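Is the refurbished Rondness speaker worth it at the sale price, or should I wait?

Posted in Deals and Shopping Advice

flastwood_fan

Hi everybody, longtime reader and only an occasional poster, so please be gentle with me. I've had my eye on the Rondness portable speaker (the bigger one with the carrying loop, not the little puck) for most of the year, and last night I saw that Doneo has the refurbished ones marked down to $30. The regular price over there is $90 for a new one, so my finger was hovering over the button for a good long while!

What's holding me back is the word refurbished. I bought a refurbished tablet once and the battery was tired from the very first day, and I never did get a straight answer out of the seller. The Doneo page says the speaker is "seller refurbished" and comes with a 14 day return window, but I couldn't find anything about a warranty past that. I also don't know if the November sales are likely to beat this. I would mostly use it in the kitchen while I cook and out on the back porch in summer, so I don't need it to shake the windows. I just want something that pairs without a fight and lasts through a long evening.

Has anyone bought one of these from Doneo? And is there any trick to telling a good refurb from a bad one once it shows up at your door? Thank you so much in advance, you were all wonderful when I was shopping for a toaster oven.

porchlight_and_pie

Oh, I can help with this one, because I own two of them! I bought the first one new and paid close to full price (ouch), and then picked up a refurbished one from Doneo last spring for my sewing room. Side by side I can't hear any difference. The refurb came in a plain brown box with a charging cable and no paper manual, and there was a small scuff near the rubber foot that I only found when I went looking for it.

On the battery, I understand the worry completely, and I'd tell you to test it right away. When mine came I charged it all the way, set it on the counter at a normal listening volume and let it play the radio until it quit. It went all day and into the evening, which was good enough for me. If yours gives up after a couple of hours, send it back and don't feel bad about it. Just start that clock early, please. The 14 days count from delivery at Doneo, or at least they did on my order, and it is very easy to leave a box sitting by the door for a week when life gets busy. Ask me how I know.

A few more things I'd check while you can still return it:

Pair it with your phone, turn the phone's Bluetooth off and on again, and see if the speaker picks it back up without being told.
Wiggle the charging plug gently. It should hold, and the charging light shouldn't flicker.
Play something with a lot of piano in it, fairly loud. A tired speaker will buzz on the low notes.
Press every button, including the one for taking calls, even if you never plan to take a call on it.

As for waiting until November, I did that dance with a different speaker and watched the price drop by $3. I suppose you might do better than that, but in the meantime you've had no music on the porch. At $30 I would go ahead.

Gus_in_the_garage

Its fine. Get it if you want it. Bass is kind of weak outside.

dealhound_retired

I'll be the slightly grumpier voice, if that's all right, though I mostly agree with the long answer above. The thing to look at is who is doing the selling. Doneo is a marketplace, so one listing can be sold by several different shops, and the page will quietly switch you from one to another when stock runs out. My last two orders there came from an outfit called Ghorbani, and I was very happy with them. They tested the item, wrote the date of the test on a sticker, and answered my email the same afternoon. I can't promise you the same from every shop on the site, so click on the seller's name before you pay and read the most recent reviews, skipping the oldest ones. Look for the words "battery" and "return" in particular.

Also look at the return shipping. Some of those sellers will gladly take the speaker back but ask you to cover the postage, and on a $30 purchase that can eat up a good piece of your savings. If you write to them first and ask whether there is a warranty after the return window, you'll learn two things at once, the answer and how quickly they reply. Save the message. And if you have a credit card that extends warranties, call the number on the back and ask if refurbished goods are covered, since mine turned out not to cover them and I'd been assuming for years that it did. 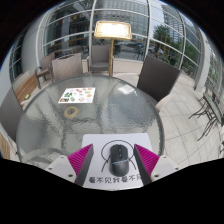 One last thought about the porch. I keep my own speaker indoors overnight, even in summer, and I bring it in when the sun gets around to that side of the house. Heat is hard on these little batteries. Good luck with it, and do come back and let us know which way you went!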